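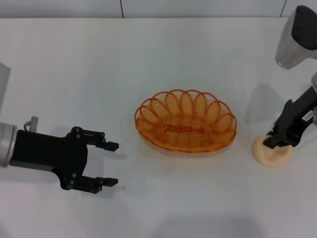
What is the Skerkora Challenge?

Skerkora is a student competition in which a team teaches a two-armed robot to do small household jobs without help. Our club enters it every spring. Teams get the list of jobs in January, spend the following weeks collecting demonstrations and training, and go to the final in March, where the robot does as it pleases in front of judges.

Who can join?

Anyone enrolled at the college, in any subject. We have had engineers, a nursing student, two people from the music program and a man who thought he was signing up for ceramics and stayed for a year and a half. The training sessions are capped at five people at a time, so you may wait a week or two for your first turn at the controls.

Do I need to know how to code?

Not to join. Driving the arms takes patience and steady hands, and people who play an instrument tend to pick it up faster than people who write software. If you want to work on the training side you'll need some Python, or a willingness to be shouted at by Python until it sinks in. Kirsty Guthrie runs a beginners' evening at the start of each term. Bring a laptop and its charger. She has strong feelings about the charger.

What does a session look like?

You get two hours. One person drives, one person resets the table, and one person keeps the log. Swap every half hour. The driver moves the pair of leader arms by hand and the robot copies. When the job is done the driver presses the pedal, the log keeper writes down whether the run is a keeper, and the resetter puts everything back somewhere slightly different.

Why slightly different?

If the object starts in the same spot every time, the model learns the spot and ignores the object. In our first year the arm performed a flawless pick on a patch of bare table, placed nothing in the container with great care, and went home to its rest position looking pleased. Denise Kershaw still has this on her phone and will show you whether you ask or not.

What are the jobs this year?

The list has three families: putting things into containers, handing things from one arm to the other, and working with soft items. The soft ones are worth the most points. Rigid objects behave themselves. A soft flat thing lying on a smooth surface has no edge you can get under, so the fingers have to press, pinch and hope. Expect to spend most of the term on that.

Can I bring my own objects from home?

Please do, within reason. We like odd shapes and loud colors, and baskets of any kind are always useful. No glass, nothing with liquid in it, nothing alive, and nothing you would be sad to see squeezed. Real food is out as well. We had a discussion about real food last year and there will not be another one.

How many demonstrations do we need?

Our target for this season is 2,000 across all jobs. At the last club meeting the log stood at 362, which Reece Rowbotham described as "a start" in the voice people use for other people's haircuts. Open slots are on the sign-up sheet next to the door. Evening slots go quickly and eight in the morning does not.

What counts as a good demonstration?

Smooth, unhurried and finished. A small fumble that you recover from is fine and we keep those on purpose, as the robot is going to fumble too and should know what comes next. Long pauses are bad. If you stop with the gripper in the air to tell a story, the model will learn to stop with the gripper in the air, and it doesn't have a story.

My run went wrong. Should I delete it?

Mark it as failed and leave it alone. Dean Bramwell goes through the failed runs before training and sorts out which ones are worth keeping. Do not rename the files. Do not move them to a folder called "new." There are already several folders called "new."

Do I really have to use both arms?

For the handover jobs, both arms must touch the object or the run scores zero. For everything else it's up to you, but judges look at the idle arm. Park it open, near where it will be needed, and keep it out of the other one's way. Two arms reaching for the same thing make a noise you will remember.

What is Lilau?

Lilau is our training code, named by a founding member who never told us why. It takes the recordings, trains the policy overnight, and by morning has either produced something usable or filled the disk. Ask Reece for access. Read the setup notes first, all the way down, including the part in capitals about the disk.

And Amano?

Amano is the practice rig in the corner: one arm, older motors, a slight lean. Everyone learns on it before moving to the main table. You need to pass a short driving check with Imogen Nuttall, who will ask you to move a block from one plate to another and back again. Most people pass on the second try. She doesn't help by sighing, but she does sigh.

Is it safe?

The motors are limited and move slowly, but they are still motors. Tie back long hair, take off lanyards and bracelets, and keep your hands off the table whenever the policy is running. The red button stops everything. Press it as often as you like. It costs the team one run and a bit of dignity, and we have plenty of spare runs.

What does it cost?

There is no membership fee. Travel to the final is paid out of our grant from Bukberg, a local packaging firm that wants its name on our shirts and has been very decent about the shirts. You pay for your own lunch.

Have you ever won?

We came second once, in a year with more than two entrants, and we mention it often. Last season we finished lower after the robot completed four jobs in a row and then spent the rest of its time gently patting the fifth. The judges' comment was "confident."

How much of my time will this take?

One session a week until January, then two. The fortnight before the final is heavier and you should warn the people you live with. If you have exams, tell Denise early and she will move your slots around. Telling her the night before also works, but you'll be put on cable duty.

What is cable duty?

Everything behind the bench gets unplugged, untangled, labeled and plugged back in. It takes an evening. People who have done it are noticeably more careful about telling Denise things early.

How do I sign up?

Come by the lab any weekday after four and put your name on the sheet. If the door is shut, knock — we may be in the middle of a run, and someone will let you in once it's over. Questions that aren't answered on this page can go to Kirsty. Questions about the shirts should go to Dean.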